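텔리드포르트(Telidport) 옛 거리 사진 복제본 세트

오래된 동네 사진을 좋아하는 분이라면 이 세트를 펼쳐 놓고 저녁 한나절은 금방 보내실 거예요. 헝가리 소도시 텔리드포르트의 역 앞 거리와 시장 골목, 전차 종점을 담은 흑백 사진 모음입니다. 원본은 이 동네에서 자란 이렌 할라스(Irén Halász) 씨가 집안 앨범과 이웃들의 서랍에서 오랫동안 모은 것인데, 스캔본을 처음 받아 본 날 저희도 일을 제쳐 두고 한참을 들여다봤습니다!

모은 사진은 모두 400장이 넘고, 그중 326장을 골라 실었습니다. 간판 글씨가 읽히는 사진을 우선했고, 조금 흐릿해도 지금은 없어진 건물이 나온 사진은 빼지 않았어요. 오르반 빵집 앞에 아이들이 줄을 선 사진은 초점이 살짝 나갔는데도 저희가 제일 좋아하는 한 장입니다. 빵집 자리에는 지금 약국이 있다고 합니다.

사진마다 뒷면에 촬영 장소와 알려진 연도를 적었습니다. 연도를 모르는 사진은 빈칸으로 두었으니 혹시 아시는 분은 꼭 알려 주세요. 지난 12월에도 독자 한 분이 전차 번호를 보고 노선을 알려 주셔서 설명을 고쳤습니다.

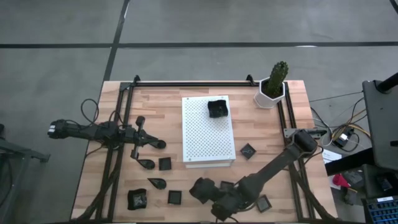

사진을 낱장으로도 살 수 있나요?
낱장은 엽서 크기로만 판매하며, 주문할 때 목록 번호를 적어 주시면 됩니다.

종이는 브리브믹스(Brivemix) 무광지를 씁니다. 광택지도 시험해 봤지만 옛날 인화지의 부드러운 회색은 이쪽이 훨씬 잘 살아나더라고요. 손자국이 덜 남아서 여럿이 돌려 보기에도 좋습니다. 상자는 칼리크(Kallik) 제본소에서 만든 천 씌운 상자이고, 안쪽에 거리별 색인 카드가 들어 있습니다. 색인 카드를 따라 역에서 강가까지 순서대로 늘어놓으면 동네 한 바퀴를 걷는 기분이 납니다.

제품 정보
품번: 958
구성: 사진 326장, 거리별 색인 카드, 접이식 약도
크기: 엽서 크기
색상: 흑백
설명 언어: 한국어, 헝가리어
보관: 직사광선과 습기를 피해 주세요

약도는 이렌 씨가 기억을 더듬어 직접 그린 것을 그대로 옮겼습니다. 축척은 맞지 않지만 우물이며 지름길, 사나운 개가 있던 집까지 적혀 있어서 사진과 같이 보면 정말 재미있어요.

색인 카드 개정판은 2024년 7월 24일부터 발송분에 들어갑니다. 그 전에 구입하신 분께는 바뀐 카드만 따로 보내 드리니 주문 번호와 주소를 문의란에 남겨 주세요.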